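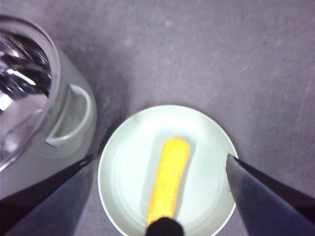

White bowl, gray surface. July.

Glaze tests, batch 27. Hawi mixed the Berhe white at 100 g dry to 100 g water, as the card says, and got pudding. Thinned it until it dripped off the brush, wrote down nothing, regrets everything.
Tiles 1 and 2 crawled at the rim. Tile 3 is lovely and is also the one Saulius dropped.
Veltus clear still pinholes over the red clay. Slower cool next time, if the kiln lets us have an opinion.
To do: new sieve, label the buckets, find whoever labeled the last ones "stuff."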